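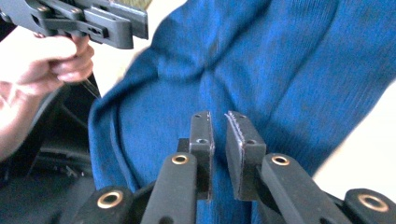
Clovidham Textile Museum · Department of Knitwear and Domestic Textiles

Home Collections Encyclopedia A–Z Index Visit Contact

Ribbed knit

Ribbed knit is a knitted fabric in which columns of knit stitches alternate with columns of purl stitches, forming vertical ridges. It stretches readily across its width and returns to shape when released. Fine ribs are common in sweaters and cardigans, both as the main fabric and at cuffs, hems and necklines.

Rib patterns are named by the number of stitches in each column. In a 2 by 2 rib, two knit stitches are followed by two purl stitches. Narrower ribs give a smoother surface, and a fine-ribbed garment drapes softly when laid over a table or chair.

Care

Ribbed garments are best stored folded. Hanging draws the columns downward and may lengthen the body. After washing, the garment should be laid flat and eased to its original width.

In the collection

The department holds 3,056 knitted items. The standard catalog of rib structures was prepared by Hugo Aubert and is kept in the Garmont Reading Room, open on Friday.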